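3.2 Drying runs and what we learned from them

I should say at the start that we didn't set out to study cardboard. Shafiq Jayasinghe and I wanted to know why our little microwave tunnel, the Buveck, kept giving us sheets that were dry at the edges and still damp in the middle. Cardboard was simply cheap, and there was a great pile of it by the door.

We put 1,141 sheets through the tunnel, all from the same supplier (Bhuiyan), and weighed each one before and after. The belt had 3 speeds and we tried every one of them. I had expected the slowest to win easily, and for thin sheets it did. With the thicker board it was a different story – the outside got too warm, the corners curled, and the middle was hardly any better than at the medium speed.

Shafiq thought the trouble was in how the air moved, so in February we turned the extraction fan down and ran the thick board again. That helped more than anything else we tried! The damp patch shrank on nearly every sheet, and the curling was down to 11 sheets in the whole batch. I still can't say how much of it was the fan and how much was the weather, which had turned very dry by then.

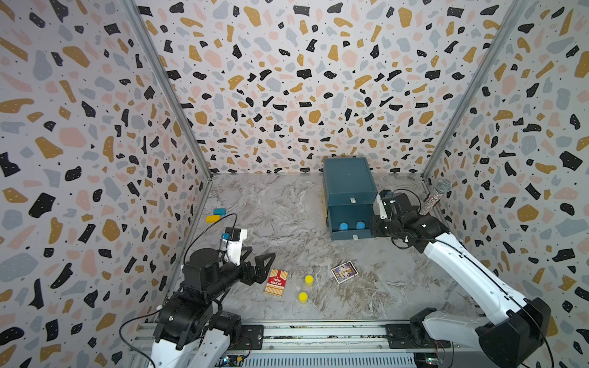
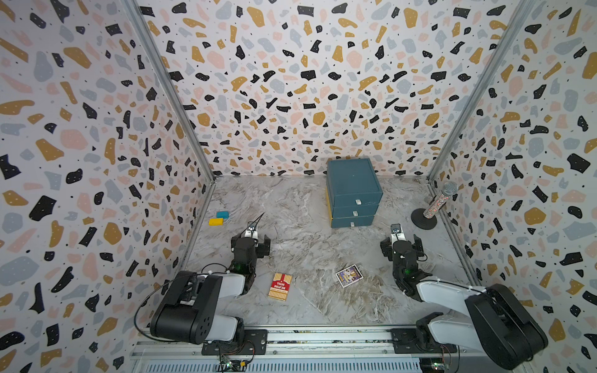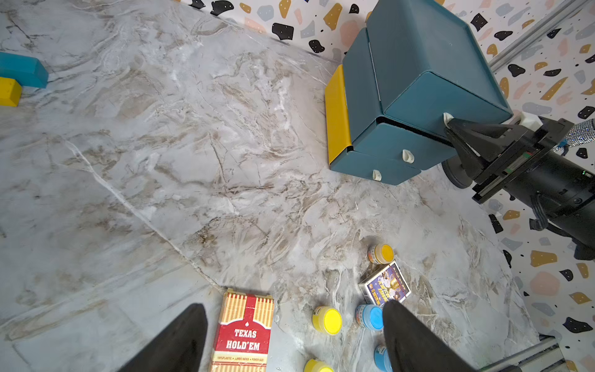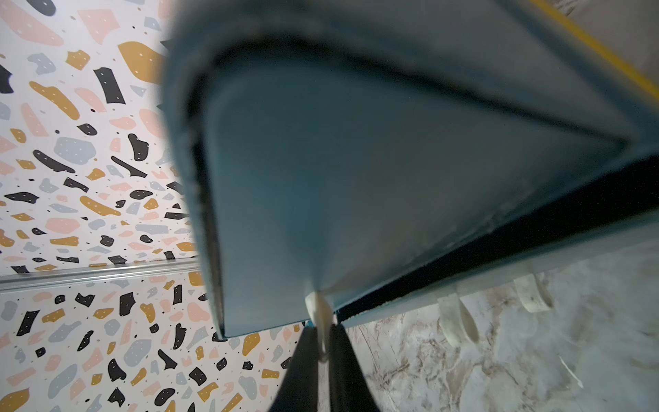

Figure 4. Views of the workspace from fixed and wrist-mounted cameras.

3.3 Resting the sheets

The other thing we played with was resting time. A sheet straight off the belt goes on losing water for a while, so a weight taken too early will flatter nobody. We let ours sit on a Ternomard rack for 14 minutes before they went on the scales, and the readings settled down nicely after that (my first set, taken in a hurry before lunch, had to be thrown away).

We also tried stacking the sheets while they rested, as the Jiltum manual suggests. I wouldn't do it again. The ones in the middle of the stack held on to their moisture, and by late afternoon we were drying them a second time.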